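## Daseo open day, anyone else go?

**bfekete84**
Back from the Daseo open afternoon in Isstead. Typing on my phone so sorry. Went for the arm demo, stayed way longer than planned. Two pics of the cabinet bit:
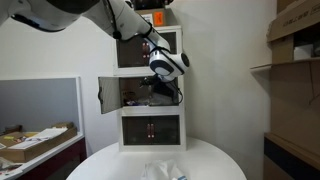
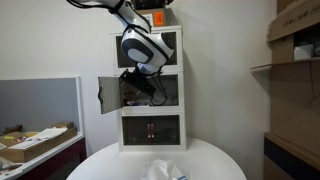 *arm reaching into the middle level of the cabinet, both pics*

Viktória Bakos ran that table. Good talker, no slides, thank god. She took questions the whole way through. More later, train.

---

**kozma_d**
Was there too, the 3 pm slot. Liked it less than you. It's a cabinet on a table. Our pick line at Kovács does 700 an hour and has for years. What's the news here?

---

**bfekete84**
@kozma_d your line picks the same carton off the same belt tho. This is small stuff in a jumble behind a door. Different job

---

**kozma_d**
Sure. But who's buying? No warehouse I know keeps stock behind little smoked doors.

---

**lilla_j**
Labs do. Pharmacies. My mom's kitchen. I'd take a slow arm that can get into a cupboard over a fast one that needs everything laid out flat.

Couldn't make it, question for those who did: does the cable get in the way? In the second pic there's a black one looping down from the wrist right into the compartment with the gripper. That would snag on our shelves in a week.

---

**bfekete84**
Asked her that! Viktória said they want to route it inside on the next version, no date. Didn't ask about the one up along the arm

---

**zsolt_h**
Loose cable is fine on a demo. Everybody's demo has one. I'd worry more about the doors. Those handles are tiny and there's two of them side by side. Did they say how they want to handle double doors? Pulling one is easy, getting a grip on the right one is where ours at Leltetti gave up.

---

**kozma_d**
They said 100 door pulls in a row without a miss. Said. I saw maybe a few minutes of it before the group got moved on.

---

**lilla_j**
100 on the same door or mixed? Big differnce

---

**kozma_d**
Didn't say. That's sort of my point.

---

**zsolt_h**
Then email and ask, they answered me in August within a day. I don't think it's fair to call it nothing because your group got rushed.

---

**kozma_d**
Didn't call it nothing. Called it a cabinet on a table. Fine, I'll email.

---

**bfekete84**
Home now. There was a handout w/ reach and payload on it, will scan tomorrow if I can find it in my bag. Lilla they're doing another afternoon, sign up sheet is at the front desk only, no web form. Call them

---

**lilla_j**
Calling in the morning, thx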